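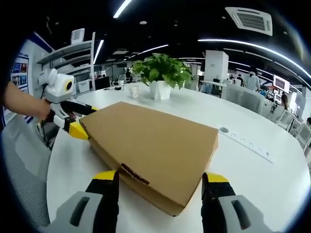
**Which way up should a flat mailer be opened on a shared table?**

Unprinted face up, with the tab edge toward the person opening it. The tab is pulled in one direction along the seam, and the flap is lifted only after the tab is fully clear.

# Matley Flat Cartons: Gallery and Handling Notes

These notes cover the flat rectangular cartons used for returns and small orders at the Havemero office. They were compiled by Jong-dae Min and last revised August 12, 2020. The earlier version, from February, covered the Wisimov sleeve only and has been withdrawn.

## Carton on the round table

Plain kraft corrugated, smooth top face, no print. The dark brown strip near the middle of the front edge carries small text or markings. Corners are slightly rounded and show wear. Cartons in this state are graded B: good for internal transfer, not for customer shipments.

The carton is laid diagonally on the white round table. The power strip is built into the tabletop, and its outlets should stay uncovered during sorting. The same applies to the gray cable grommet beside it. Plants and cups stay toward the far edge.

## Stock data

| Item | Value |
|---|---|
| Stock code | Matley 319 |
| Maximum contents weight | 800 g |
| Bundle size | 90 cartons |
| Maximum stack height, filled | 6 |

The weight limit applies to contents only. For anything heavier, use the Sung double-wall carton, which is stored on the shelf below.

## Handling

- Lift from both ends. A flat carton held at one end dips at the unsupported side and creases along the flap.
- Keep fingers off the seam while the flap is closed.
- Slide the carton only on a clean surface. Grit marks the smooth face, and a marked face will not take a shipping label properly.
- Do not write on the top face. Use the paper slip.

## Grading

Grade A has square corners and an intact seam. Grade B has worn corners but flat panels. Grade C has a crushed edge, a split corner, or a panel that no longer lies flat, and goes to recycling the same day. A torn tab does not lower the grade if the flap still closes flush.

Old labels are removed only from grade A stock. On grade B, cover the old label with a blank one of the same size or larger.

## Changes in this revision

Stack height reduced from eight to six. Grade D removed. The note on taping the short ends has moved to the Sung sheet. Corrections go to Jong-dae Min, with the stock code in the subject line.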